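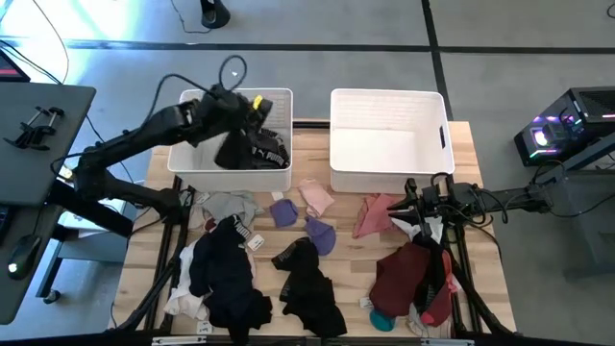
The workshop that is teaching two arms to sort the washing

Home | Features | Makers | Workshops | Subscribe

14 shares | 3 comments

Efa Sayce starts most evenings by tipping laundry onto a table. The socks and underwear go everywhere, and then two black robot arms, one on each side, try to get them into a pair of white bins.

The project is called Pokix, and it lives at Maddocks, a shared workshop where members pay by the month and bring their own materials. Sayce joined to learn welding. Ieuan Parry was already there, rebuilding a pillar drill, and between them they got talking about jobs they would like a machine to do.

"Everyone says washing up," Parry says. "But water and motors is a bad start. Clothes can't break and they can't rust."

Clothes are awkward in other ways. A mug keeps its shape when it is picked up. A sock doesn't, and a dark sock lying on dark underwear is hard for a camera to separate. Sayce wrote the first version of the software to look for edges and gave up on it in April. The current version learns from demonstrations. A person moves the arms through the job by hand, the computer records it, and the recordings are used for training.

Pokix has 328 of these recordings so far. Parry made 79 of them over one long weekend and says his shoulders knew about it afterwards.

The table came next. The first one wobbled whenever an arm stopped suddenly, which spoiled the recordings. Its replacement has a wooden top on a black metal frame, and Parry bolted the rails himself. Cables were a nuisance too. They snagged on the joints until he gave each one a generous loop of slack.

Sayce's advice to anyone trying this is to begin with a small load. "We put 10 things out and thought that was nothing," she says. "It was far too many. We went back to 3 and worked up."

Mixed piles are still the hardest test. A long garment underneath will drag half the heap with it, and the gripper has to let go and try again from another side. 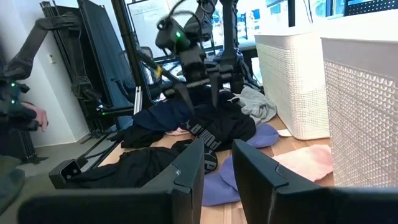 A mixed pile on the table at Maddocks, with the white baskets to the right.

Pairing socks is a separate problem and has been put off until the autumn. Before then Sayce wants to try towels, and Parry wants quieter fans for the computer – the other members have asked twice.

Share this feature | Next: Makers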